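How to lay a small gravel terrace in a sloping garden

My name is Josphat Khaemba and I build gardens with my colleague Elis Phillips. We are often asked if a gravel terrace can be made by the owner, without a machine. The answer is yes, if the slope is gentle and if you are patient with the digging. In this page I describe the method which we used last March for a terrace in Prondstead, in the garden of Delyth Vaughan. The terrace is round, and it has a low edge of steel on the side of the house and a bank of grasses on the other side.

What you need

A spade and a pickaxe
Wooden pegs and string
A long spirit level and a straight board
A rake with a wide head
Steel edging with its pins (we used Setgate, but other makes are good too)
Woven membrane
Crushed stone for the base
Angular gravel for the top
A hand tamper, or a plate compactor if you can hire one

Choosing the place

Before you mark anything, put a chair on the grass and sit there in the morning, and then again at six in the evening. Move it until the light is pleasant and you do not see the bins. Mrs Vaughan moved her chair for a full week, and in the end the terrace went three metres more to the left than on our drawing. It was a better place. The old pear tree now stands just behind your shoulder when you sit.

Look also where the rain goes. If the ground stays soft long after the rain has stopped, choose another place or make a drain first. Ask where the pipes and cables are before you dig.

Marking the circle

Hammer one peg in the centre. Tie a string to it, and tie a second peg at the other end, at the distance of your radius. Walk round with the string tight and scratch the line in the grass. Then mark it again with sand, so that you can see it from an upstairs window. Go up and look. A circle which seems big when you stand inside it is often small from above, and for a table and four chairs you should not go under three metres across.

Digging and levelling

Take off the turf first, in strips, and keep it in a pile with the grass side down. After one year it is very good soil.

On a slope you cut on the high side and you fill on the low side. Dig the high side slowly and check with the board and the level after each row. The earth that you take out goes to the low side, in thin layers, and every layer must be tamped well before the next one. If you throw it all in one time, it will sink in the first winter and your table will lean. We have made this mistake in our first years and had to come back with the barrow.

The finished hole should be 100 mm deep under the final level on the low side as well as on the high side. Leave a very small fall away from the house. A bubble which is just touching the line is enough.

On clay this work is dirty and slow. Scrape the tools every half an hour, because clay on the blade makes it double in weight. Rinse your hands and gloves with a can of water outside, before you go in to the washbasin.
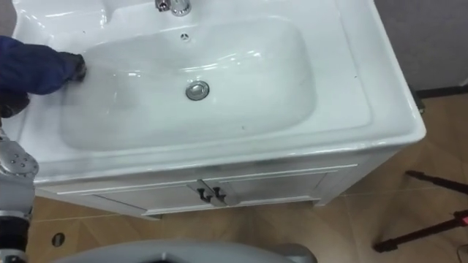
White basin with chrome drain stopper.

Fixing the edge

Steel edging comes in straight lengths and you bend it with the knee, a little at a time. Begin in the middle of the length and move to the ends. If you begin at the end you will get a corner and it is hard to take it out again. Place it along your sand line, push the pins in only halfway, and walk round the full circle before you hammer them down. The top of the steel should be level with the lawn, so that the mower can pass over it.

On the low side the edge is holding back your new earth, so put the pins there twice as close.

Base and membrane

Lay the membrane on the tamped earth, with a good overlap where two pieces meet. Cut it a little too big and trim it later with a knife.

Spread the crushed stone in two layers and compact each one. The base is ready when your heel leaves no mark. For this part I advise to hire the plate compactor for a half day. With the hand tamper it is possible, but Elis did it once for a courtyard and he does not wish to repeat it.

The gravel

Choose angular gravel, not round. Round pebbles are beautiful in the bag but they roll under the feet and the chairs go down into them. Spread a thin layer, no deeper than the first joint of your thumb, and rake it from the centre to the outside. Wet it with the hose to wash off the dust. Only then you will see the true colour.

Keep one or two bags for later. Some gravel always walks away with the shoes.

Planting the bank

The low side looks bare until something grows there. We planted 26 young grasses in Mrs Vaughan's bank, in loose groups, with thyme at the edge of the steel where it can creep over. Water them well in the first summer, in the evening, and pull the weeds by hand while they are small. In the second year the grasses will close together and there is little left to do except cut them down in late winter, before the new green comes.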